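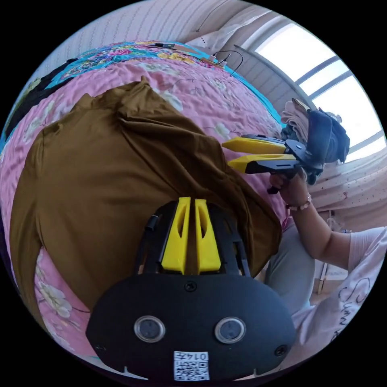
Ticket: left wrist unit drops out mid-fold, fingers slow to close
Product: Pilia hand-held gripper pair (trial kit, two units)
Opened by: Josefien Leemans, Flanagan
Handled by: Nicanor Saavedra, Clulurine support
Opened: 2026-05-26
Priority: high, trial runs out soon

Josefien, first message

Hi, we've got the Pilia pair on trial for clothes folding in ordinary bedrooms. Left unit is 0147. Problem is with the left only. Two faults, might be one fault.

1. Recording on the left stops part way through a fold. Right carries on fine. No beep, no warning, just a short file at the end.
2. Left fingers lag when closing. You squeeze, there's a wait, then they shut. Bad on thin stuff like shirts, you miss the edge and have to go again.

Tried so far:
— restarted both units, twice
— fresh charge overnight
— swapped the memory card, same thing
— wiped the fingers with a dry cloth
— different operator, same result so it's not how one person holds it

Need to know if we send it back or fix it here. We're meant to decide on buying and I can't sign for a kit where one hand does this.

Nicanor, reply

Thanks, good list. Few questions before we talk about returns.

Which firmware on the left? Hold the side button with the unit switched on, it shows in the Plultness app under Units. Also what length are the short files, all the same or all different? And is the cable on the left pushed fully home at both ends. It can look seated when it isn't.

Josefien

Firmware matches on both, checked in the app. Short files all differ. Shortest was 9 seconds, longest got nearly to the end of the shirt.

Cable — felt solid. Will pull it and put it back.

Nicanor

Please do. Then one test for me, without any clothes:

Lay the unit on a flat bed or table, start recording, leave it alone for 60 seconds. Stop. Check the file.
Same again but moving the wrist side to side the whole time.
Same again but opening and closing the fingers, wrist still.

Send me which ones come out short.

Josefien

Done. Cable out and back in first.

Still: full length.
Wrist moving: short.
Fingers only: full length, but the lag is there.

So it's movement? Did the wrist one again to be sure and it was short again.

Nicanor

Yes that points to the connection, most likely the socket at the unit end. The lag is a seperate thing I think. Fingers-only gave you a full file and still lagged, so I'd look at the slide. Fluff gets in there with bedding and knitwear, and a dry cloth over the fingers won't reach it.

For the slide:
Power off. Open the fingers fully by hand. Soft brush, short strokes, along the slide and round the base of each finger. No oil, no spray. Close and open by hand ten or so times. Power on, run Calibrate from the app with nothing between the fingers.

For the socket: don't open the housing please, it voids the trial cover. I'm sending a spare cable with a clip that holds it at the unit end. If wrist moving still gives a short file with that one, I'll swap the whole left unit.

Josefien

Brushed it. Quite a lot came out, grey fluff mostly. Calibrate failed first go, passed on the second. Lag is gone as far as I can tell, did six shirts and a pair of trousers and didn't miss an edge.

Could the manual say this? It has half a page on charging and nothing on cleaning. Anyone folding laundry all day will hit it.

Waiting on the cable. Using the unit with a loose velcro wrap over the plug for now, files are longer but I wouldn't trust it.

Nicanor

Fair point on the manual, passed on. The next print is December but I'll get a cleaning page into the app help before then. Go for a brush every 400 closes, the counter is on the same Units screen.

Velcro is fine short term, just don't bend the cable back on itself.

Josefien

Cable arrived, fitted, clip is tight. Wrist test three times, all full length. Then ran an hour of normal folding with both units, no short files on either side.

Can you add the lost days to our trial? That matters more to me than a replacement at this point.

Nicanor

Trial extended by 2 weeks, you should see the new end date in the app. Keep the old cable, we'd like it back to look at — returns label coming by email. Setting this to resolved. Reply here if the left drops again and it reopens with the same history.

Status: resolved
Cause: loose cable connection at unit end; fluff in finger slide
Parts sent: one clipped cable

Contact Clulurine support | © 2026 Clulurine | Back to top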